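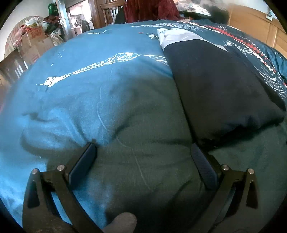

**Rules for other people's bedrooms**

The in-home handling guide is up for its yearly rewrite, and comments close on July 31, 2025. The current version runs to 44 pages and was plainly drafted by people picturing a bench, a lamp and three plastic blocks. It has a whole section on table height. It has one line on beds, which says they should be "level and free of clutter". Good luck to all who sail in her.

The Stulumer working group has now sent round a replacement for section six, and it's a decent read by the standards of section six. The main changes for anyone folding clothes with a hand-held gripper:

- The bed stays as the household keeps it. No stripping the bedspread, no swapping in a plain grey sheet because the pattern is busy.
- Dark garments on dark covers are to be recorded as they come. The old advice to "choose a contrasting item" goes in the bin.
- Check the pivot pins and fingertip pads before each session. A loose pin gets written up even if the session is cancelled.
- Fingers stay behind the pads while the jaws are moving. This was always the rule, but it used to live in an appendix.
- Boxes, bags and furniture around the bed are not to be tidied for our benefit. Walkways are the exception, and you ask first.
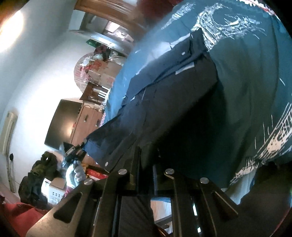 Over at Drollham they're less keen, and the reply to the draft was that a rule against tidying is all very well until an operator goes backwards over a shopping bag, so the walkway clause ought to come first and be in bold. Fair enough. It has been moved up, though the bold is still under discussion, as bold tends to be.

The other sticking point is session length. Farkham wants a break every 24 minutes, a figure it has defended with real stamina and no footnotes. De Haan would leave it to the operator's wrists. The draft presently says "regular breaks", a phrase that has never caused anyone to take one.

There's also a new privacy paragraph. Labels, paperwork and screens within view are to be raised with the householder before the start – a form signed at the door doesn't cover it. Some 285 comments came in on the last version, most of them about the numbering, so please do have a look at this bit as well.

Comments can be up to 800 words and should quote the clause number. The revised text goes to members in August, with section six still called section six.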